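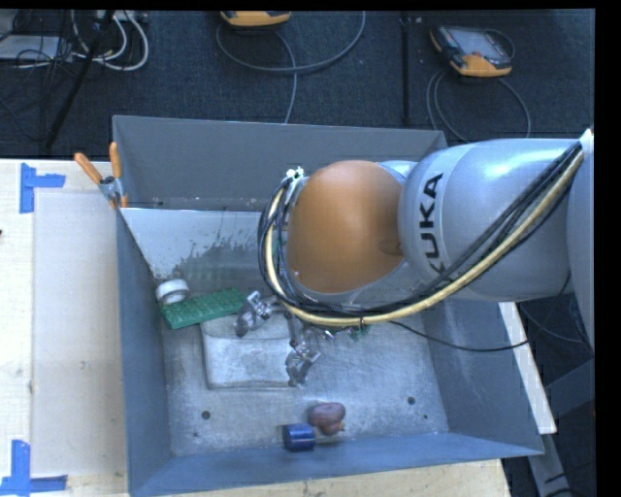

Page last changed: June 23, 2026

The Week the Picking Cell Kept Stopping: A Small Gallery

Welcome, and thank you for stopping by! We promised everybody in the Gilline shop a proper write-up of the trouble we had with the bin-picking cell, and since half of you asked for pictures and the other half asked for the story, I have tried to do a little of both (with rather more story, I'm afraid, as anyone who has read my pages before will have guessed).

Picking from the gray bin

The KUKA arm over the bin, with both fingers empty and the flat silvery piece just under them. The green studded block is behind it, leaning, and the dark blue cylinder and the pinkish-purple lumpy thing are down toward the front wall. Have a look too at the yellow hose and the black cords where they loop around the orange-brown cover, as the rest of this page is mostly about them.

What went wrong

We had planned a run of 3000 picks for the Skarkilow project, spread over several days, with a stop every 300 to look things over and have a cup of coffee. The first stretch went along so nicely that we got a bit pleased with ourselves. Then, 60 picks after the second stop, the arm halted on its way down into a corner and put up a collision message, and when we walked over there was nothing touching anything. We cleared it, started again, and got the same message a few minutes later, in the same corner, with a different object.

My first guess was the bin. It is an old one and the walls slope, so I was quite sure a finger was brushing the metal on the way in. We spent most of an afternoon moving the approach point up and in, and I still have the notes to show for it. The stops went right on happening.

What gave it away in the end was running the arm slowly by hand with one of us crouched at the side (outside the fence, with the speed turned well down). When the wrist turned far enough to reach that corner, the cable bundle ran out of slack and pulled tight against the housing. The arm felt the tug as a push from outside and did just what it should, and stopped. A tie had slid along the bundle over the days and taken the spare length with it. The hose had a shiny rubbed place by then, and one of the gripper cords was nicked through its jacket.

What we changed

The nicked cord was replaced the same evening, and we laid the bundle out again with a longer loop at the wrist. The wrist also has a tighter turning limit in the program now, so a few corner picks come in from the other side. They are slower and a little funny to watch, but they get there. We look at the ties by hand every 200 picks, with the drives off and the key out, and whoever looks signs the sheet on the Ponce cabinet.

Please, if the cell stops on a collision message, don't clear it and carry on the way we did! Go and look at the cables first, then write down where the arm was standing. Our friends over at Dradow have the same kind of loop on their cell and have asked for a copy of the check sheet, so it will go up on this page as soon as I have typed it out neatly.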